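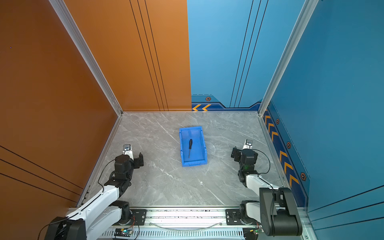

Color zoning is the practice of painting or paneling different parts of an interior in different colors so that people can tell one area from another, or so that they will behave differently in each. It is used in schools, hospitals, parking garages, workshops and open-plan offices. The first aim is modest and fairly well supported. The second is the subject of many confident claims by paint makers and design consultants, few of which have been tested with any care.

The term is sometimes used loosely for any room with more than one wall color. Most writers on the subject keep it for cases where the change of color is meant to carry information, such as the edge of a department or the start of a walkway. It overlaps with safety color coding, in which particular colors are tied to particular hazards by written rules, but the two are separate. A yellow wall in a dentist's waiting room isn't a warning, though visitors who work in factories have been known to read it as one.

History

Painted divisions inside buildings are very old, and the common practice of a darker lower wall and a lighter upper wall had a plain purpose, since the lower part got kicked and rubbed. Claims that this was an early form of zoning appear in several trade histories. They should be read with caution. Hiding dirt explains most of the surviving examples well enough.

Zoning in the modern sense grew up with large public buildings in the twentieth century, when hospitals and schools became big enough to get lost in. Floors and wings were given colors, and lines were painted on corridor floors to lead visitors to a clinic or a ward. Parking garages took up the same idea, usually with one color to a level.

The behavioral version came from another direction. Postwar factory managers were told that cool colors would calm workers and warm ones would wake them up. Much of this advice came in booklets given away by companies that sold paint. The booklets often mentioned studies but seldom said where these could be read.

Methods

The simplest method is a full change of wall color at a corner or doorway. It needs no extra material and is easy to repaint. A change partway along a flat wall is harder to keep neat, and decorators usually cover the joint with trim or mark it with a stripe. Contrasting colors such as orange and blue are popular for this work. They differ in lightness as well as hue in many mixes, which helps people with common forms of color blindness, although a badly chosen pair can lose that advantage.

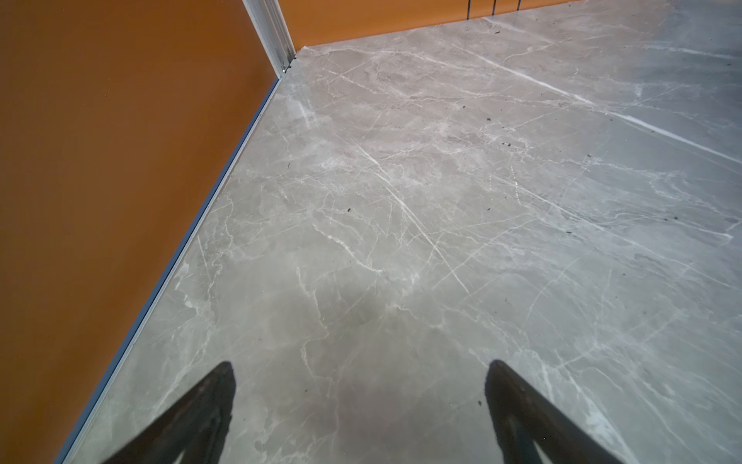

Orange walls meeting at an inside corner, with light-colored trim.

Floors are used less often. Floor paint wears quickly, and colored tile or sheet flooring costs a good deal to replace when a department moves. Many buildings keep one neutral floor throughout and put all the color on the walls. This works poorly in crowded spaces, where people or shelving hide the walls.

Furniture, door frames and baseboards may also carry the zone color. Designers disagree about how much is needed. A narrow band of color is cheaper and less tiring to look at, but visitors often fail to notice it, and staff who have walked past it for years may be unable to say what color it is.

Claimed effects

Wayfinding

The best case for color zoning is that it helps people find their way. Visitors can remember that they left the car on the green level more easily than they can remember a letter and a number, at least when there are only a few levels. The benefit falls off as colors are added. Past six or seven, people start to confuse neighbors such as teal and turquoise, and the building has to fall back on words.

Even here the evidence is weaker than it looks. Most buildings that get a zoning scheme get new signs, better lighting and a new front desk at the same time. When fewer visitors ask for directions afterward, there is no good way to say which change did it.

Mood and output

Claims that wall color changes mood, appetite, body temperature or work rate are common. Small effects on stated mood have been reported in laboratory settings, usually over minutes. It is a long step from there to saying that an accountant will do better sums for years in a blue room. People get used to their surroundings, and whatever effect a color has on the first morning may well be gone by the second week.

The figure most often repeated in trade articles comes from a survey issued by Astbridge, a design consultancy that sells zoning plans. It covered 560 office workers in 3 buildings and reported that a large majority felt "more focused" after repainting. The workers were asked once, after the work was done. There was no earlier survey to compare it with, and none of the buildings was left unpainted as a check. Astbridge has described the result as proof. It is better described as a finding that people like a fresh coat of paint.

The Itar library trial

A more careful attempt was made at the public library in Itar, where 2 reading rooms of matching size and layout were used. One was zoned in orange and blue and the other was kept white. The length of each visit was logged for 111 regular users, who were free to choose either room. Results published in March 2024 showed no clear difference in length of stay. Users of the zoned room were slightly better at saying where the periodicals were kept.

Supporters of zoning have argued that the trial was too small and that the colors were too strong. The first point is fair. The second is harder to credit, as the colors had been chosen from a range that the paint supplier, Bakker, was then promoting for reading rooms. A follow-up in a softer palette was announced for the following April, and no results from it have been released.

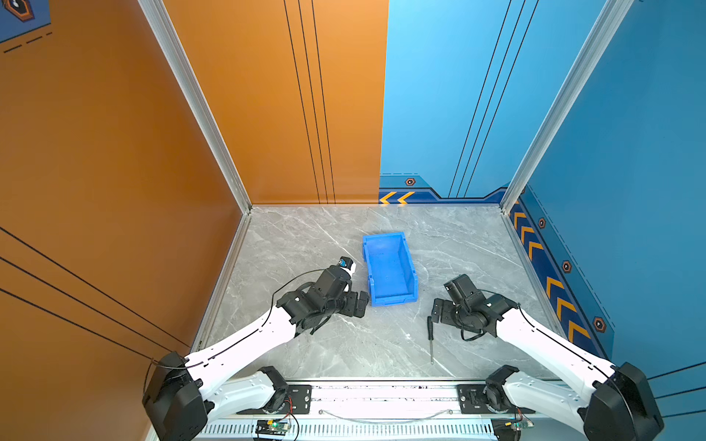

Orange and blue used on the walls of one enclosure, above a gray floor.

Criticism

The most frequent complaint concerns upkeep. A zoning scheme is only as good as the last repaint, and colors are rarely matched well once the first cans run out. At the Dradis shopping center, a scheme of four zones had drifted within a decade to the point where shopkeepers in two of them gave the same color when asked which zone they were in. The center went back to numbered entrances and kept the paint.

A second complaint is that color means different things to different people. Guides to zoning often state that red stands for energy and green for rest, as if this were settled. Such meanings vary from place to place and from one generation to the next, and a person's own history with a color may outweigh all of it.

There is also the question of cost. Zoning is sold as cheap because paint is cheap, but quoted prices tend to leave out masking, labor, replacement signs and the fee for the plan itself. Where the aim is only to help visitors find a room, large and well-placed lettering does much of the same work, and it can be tested by watching whether people stop to ask.

See also

Accent wall
Interior paint
Safety colors
Signage
Wayfinding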